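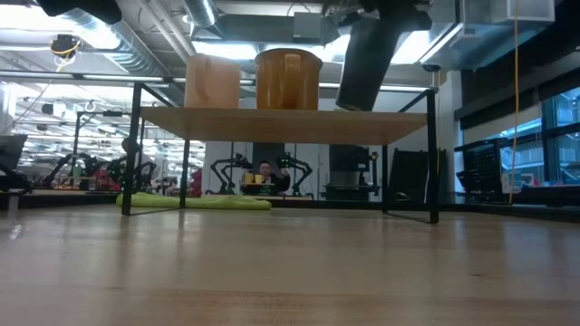 Photograph: the authors

4.2 Shared cups and the choice of place

The second part of the study concerns the cups which belong to the workplace and are used by everybody. In the interviews at Trasico and at Skeltar, the employees spoke more often of private cups, and it was first our intention to leave the shared ones aside. The diaries changed our opinion. In the 14 kitchens where a diary was kept, the shared cups were washed less regularly, moved more often and mentioned with more irritation than any other object, the refrigerator included.

We asked the diary keepers to write down, for 12 working weeks, where a clean cup was put back and who had decided this place. The second question was difficult to answer. In most kitchens the place was older than the present staff, and the usual answer was "it has always been there". Only in the Hamada building was there a written rule, which was fixed to the inside of a cupboard door and which few of the respondents had read.

Shape was a more important matter than we expected. Respondents preferred a cup with a handle that can take at least two fingers, and they avoided very thin rims. Colour was named less often as a reason for choosing a cup, but it was used constantly for recognising one. A person who drinks from "the orange one" in the morning will look for it again after lunch – even when it is officially shared.
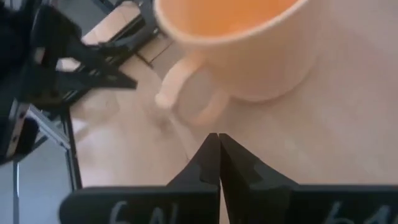
Figure 3. Cup with a curved handle; plain, pale outer wall and orange interior.

This habit we call soft ownership. It has no label and no agreement behind it, and it ends without discussion when the person moves to another floor. At Skeltar, soft ownership was reported by nearly 20 respondents, mostly from the smaller kitchens. In the large kitchen on the ground floor it was hardly known, as a cup put down there at noon was seldom found again before the evening.

Open shelves and closed cupboards must also be compared.

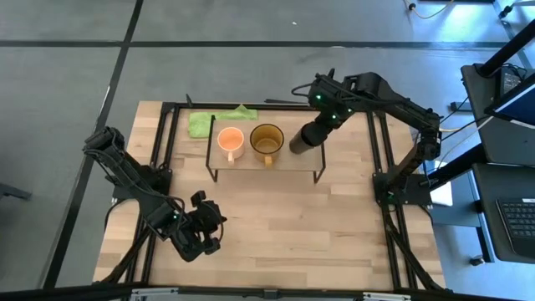
In kitchens with open shelves, the diary keepers wrote of cups being returned sooner, and new employees asked fewer questions about where things belong. On the other hand, complaints about dust came only from these kitchens. The Flultix offices had changed from cupboards to shelves in June, during our period of observation, and the entries from both sides of this change are treated separately in Section 4.3.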